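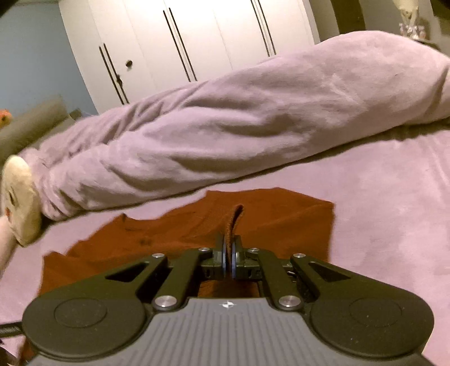
Fig. 1. Rust-orange garment on the bed, one fold of it raised.

Folding on a Soft Surface: Laundry in a Shared Bedroom
Haris Qureshi, project report, submitted 4/14/21

1. What I wanted to find out
Most folding guides assume a table. My room doesn't have one, and the desk is full. So everything gets folded on the bed, and it comes out crooked. Question was whether that's the bed or me. Started in October with socks, dropped socks (too easy), moved to tops.

2. Setup
Bed with a pink sheet, soft pile. White wardrobe behind. One orange garment used for all the trials in this section so the fabric stays the same. No ironing before. Two methods:

Method A: lay flat, smooth with the palm, fold sides in, then bottom up.
Method B: pinch a bit in the middle, lift, let it hang, lay down again, then fold as in A.

Both methods done on the bare sheet first and then on a tray from the kitchen. 41 trials total, I threw out 3 where I forgot to write down the method. Notes are in the Lemma notebook, page numbers dont match the trial numbers, sorry, will fix for the final version.

3. What happened
Smoothing on the plush sheet is annoying. Cloth drags, sheet comes with it, you get a new crease next to the one you just flattened. Diagonal ones are worst. On the tray that mostly went away but the tray is too small for sleeves.

Method B was quicker for me, but the top edge kept ending up sloped. Had to straighten it by hand and that ate the time I saved. 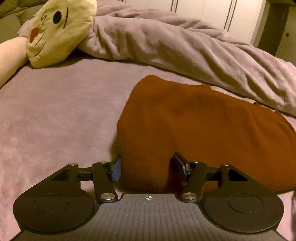
Fig. 2. Cloth laid fairly flat, long upper edge sloping to the right. Blanket and yellow pillow at the back.

Bedding matters too. With the blanket spread out there was no room to work, so it got pushed to the far side for every trial. Should of timed that as a seperate step.

4. Problems
Only one garment. Only one folder (me). "Crooked" was judged by eye, a ruler would be better. Tray and sheet are different heights, so my back was a factor by the end.

5. Next
Try a thin cotton sheet over the plush one. Try a bigger board, the Wenell one at school might fit. Redo the 3 lost trials.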